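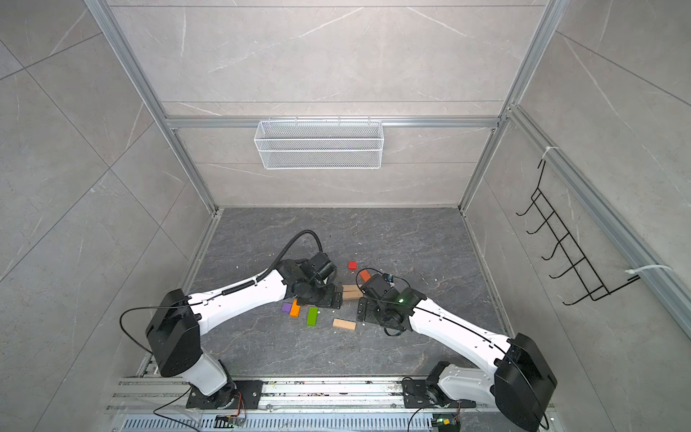 Do your sums before you fall in love with a pair of arms, my dears. My Luverari quote said £1649, and I still had £454 to find for the rail.

Spend a little on practice pieces too. I wouldn't be without wooden blocks, and one with an arch scooped out of the top, like my red one, is a lovely thing to test a grip on.

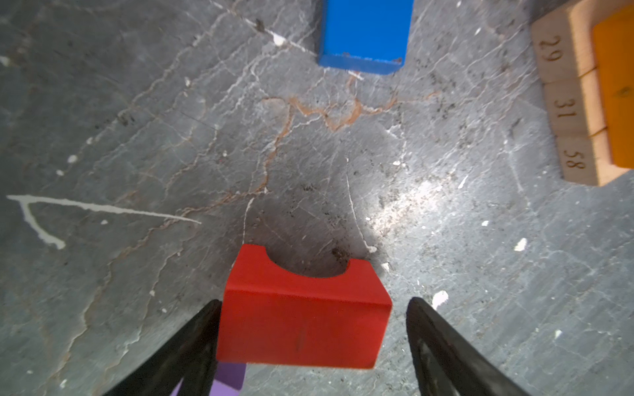

Grippers come next in the budget, so do ask the seller what spare fingers cost. The arch block is held by its sides, and it's the fingertips that do the pressing there. 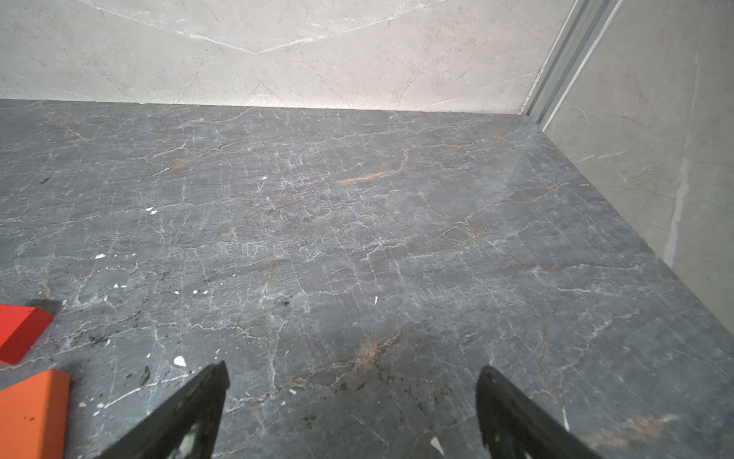 Keep a bit back

I put £20 a month in a tin for cables.
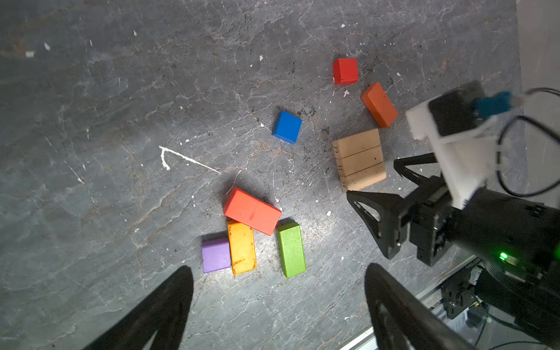
Coloured blocks on the stone-look surface

100 shares | 20 comments
We use cookies. OK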